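In Defense of the Small Shop

My grandmother kept a shopping list on the back of whatever envelope had come that morning, and she never once followed it. She would walk down to the corner with the list folded in her coat pocket, say hello to everybody, buy half of what she had written and a few things she hadn't, and come home an hour and a half later with news. I used to think this was a terrible way to run a household. I am now of an age where I think she may have been the only person on our street doing it right, and I would like to spend a little of your time on the question, if you have some to spare.

What set me off was a letter from Carov, the delivery service, telling me that I had placed 50 orders with them and thanking me for my loyalty. Fifty! I sat at the kitchen table with that letter for longer than it deserved. I had thought of myself as someone who did her own shopping, you see, someone who squeezed the bread. And all that time I had been tapping away at a telephone in my slippers, ordering dish soap and rice and floor cleaner and birthday candles, and the bags had been coming up the steps without my needing to say a word to a soul. 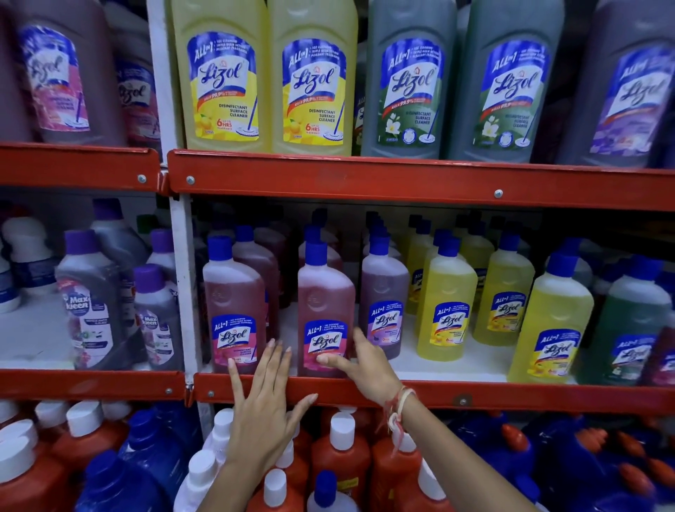

I don't want to be unfair about it. When my hip was bad, delivery was a blessing, and I have friends with newborn twins or night shifts or no car who would be right to throw this essay at my head. There are people for whom the old errand was never a pleasure, only one more heavy thing at the end of a heavy day, and I don't think they owe the rest of us their company in the checkout line. My quarrel is mostly with myself, and with people like me who have two good legs, a free morning and a store within walking distance, and who have let the habit slide.

The store I have in mind is Jankauskaitė, which has stood at the bottom of our hill since 1922 and has been run by more families than I can keep straight. The name on the sign belongs to the second or third of them. Ülle Krūmiņa has had it for most of my adult life. She knows which of us is feuding with whom, and she will hold back the last loaf of rye if she has seen your car in the driveway and figures you are on your way. When my husband died she put a bag of groceries on my porch and never wrote it on my account, and when I tried to pay her in August she pretended not to know what I was talking about. I have never had the nerve to bring it up again.

Now, I can hear my son saying that I am confusing one kind woman with an entire system of retail, and he has a point (he usually does, and he gets it from his father). Plenty of small shops are run by grouches. Prices are higher, the hours can be odd, and if you want a particular kind of mustard you may want it for a long time. He did his Christmas baking out of Sketamis, the big place by the highway, and he saved enough to mention it to me twice.

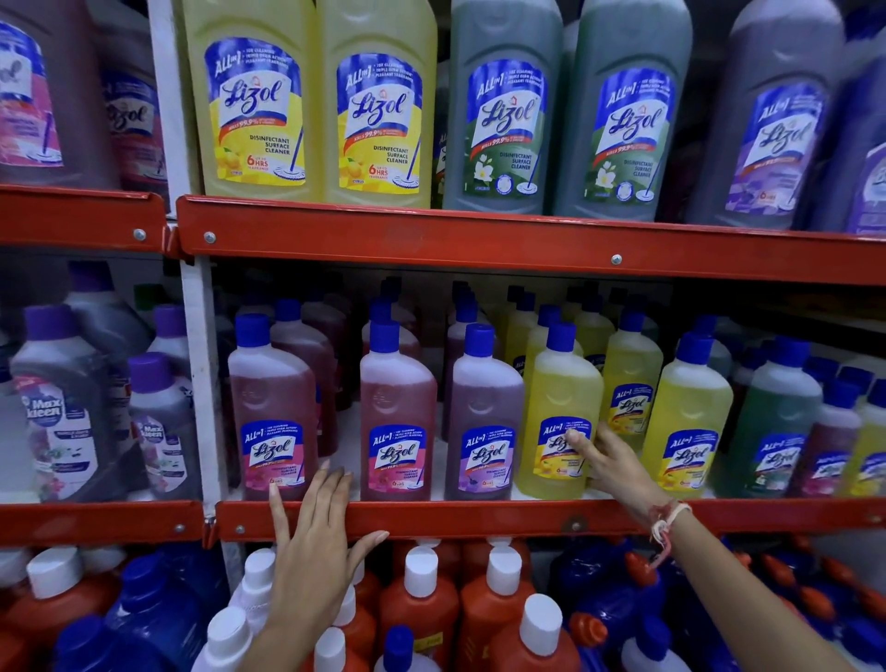 But there's a sort of acquaintance that I think only grows up around errands, and I worry about where it will go. I mean the people whose names you half know. The man with the two gray dogs, the girl who was in your daughter's class and now has a toddler on her hip, the retired bus driver who has strong views on onions. You would never invite these people to dinner and they would be alarmed if you did. Still, you notice when one of them hasn't been around, and you ask, and somebody goes and knocks on a door. I have been knocked on myself, the winter I had pneumonia, and I was very glad of it.

I tried one of those neighborhood apps for a while, the one called Plulell, thinking it might do the same job. It has 408 people from our side of town on it, and as far as I can tell they are there to complain about leaf blowers. Some of them are the very same folks who are perfectly lovely by the bread shelf. I don't think they are worse people on the app. I think it's hard to be rude to a person whose basket you can see into, when there's cat food in it and a single pork chop.

So I have gone back to walking down the hill. I take a list, and I am getting better at ignoring it. I still get the heavy things brought to the door when the sidewalks are icy, and I'm not going to apologize for that at my age. But yesterday I went down for butter, and Ülle had her chair pulled up by the register, and I was gone so long my son called to ask if I had fallen.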